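The spoon that wouldn't let go

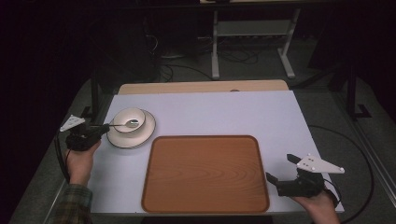

I've been meaning to write up the spoon business since July, mainly so that I stop explaining it from memory and getting the order wrong.

The job is table setting. Cup, saucer, spoon, tray. We record people doing it with the hand-held grippers, train on the recordings, then run the result on the arm. The task list came from Praseveck, and it's a dull list, which suits me. By early summer we had 500 recordings for this one set and the arm was managing the saucer well enough. Then we moved on to the spoon.

What went wrong was simple to see. The arm picked the spoon out of the cup, moved across to the tray, lowered, and didn't open. It waited a moment and then carried on to the next part of the task with the spoon still held. The next part was the cup. On the first run it knocked the cup over. On the second it pushed the spoon handle down against the tray and kept pushing, and Marijke Verstraete hit the stop. She was at the table and I was at the screen, and from where I sat everything looked fine, because the software believed the gripper was open.

That last bit is what bothered me. A dropped spoon is nothing. An arm that thinks its hand is empty when it isn't is a safety matter, even a small arm with a small spoon, so we switched it off and wrote it down as a fault before anyone tried to mend it.

My first guess was the finger pads. They'd been changed the week before and the new ones were grippier. We put the old ones back and the fault was still there. My second guess was a loose cable, because it's usually a cable, and I lost most of an afternoon swapping them one at a time. No difference.

Giuliana Puma found it by going back to the recordings instead of the arm. The hand-held grippers report how far apart the fingers are, and that number has to be set to zero at the start of each session with the fingers shut. On the left one it had been set with the fingers slightly open. So in every recording from that session, the number for "holding a thin spoon handle" came out below zero, and our clean-up script turned anything below zero into a missing value. Then it filled the gap with the last good reading, which was nearly always "open".

It affected 158 recordings. Anything thick, like the rim of the tray, read a bit low but still made sense, and that's why we hadn't spotted it earlier. Only the spoon was thin enough to show it.

So the arm had learned, from a good share of the examples, that holding the spoon and having let go of it were the same thing. The display made it worse — it showed the commanded opening and not the measured one. I'd assumed for months that it was the measured one. I never checked.

What we changed:

The script now stops with an error on a reading below zero.
The zero is set against a steel gauge, both sides, and again after any break.
The display shows commanded and measured opening next to each other.
If the two disagree for longer than a moment, the arm stops where it is.
Whoever is at the table has the stop button, always, and doesn't put it down to move the cup.

The last one was already a rule. Marijke had kept to it. I hadn't, the day before, and I'd have been reaching across the table for it.

We threw out the bad recordings and started doing them again. I thought about correcting them with an offset, and Giuliana did try it on 8 of them. In 7 the result looked right and in one it plainly didn't, and I couldn't tell why, so they all went. It's slow work. You lift the spoon out, set it down, put it back in the cup, and do it again. My left hand ached by teatime.

The new model ran for the first time last week. It let go of the spoon. It also put it down a fair way off from where it should be, close to the edge of the tray, and I don't know yet whether that's the same problem or a new one. I'll look at the wrist angles next.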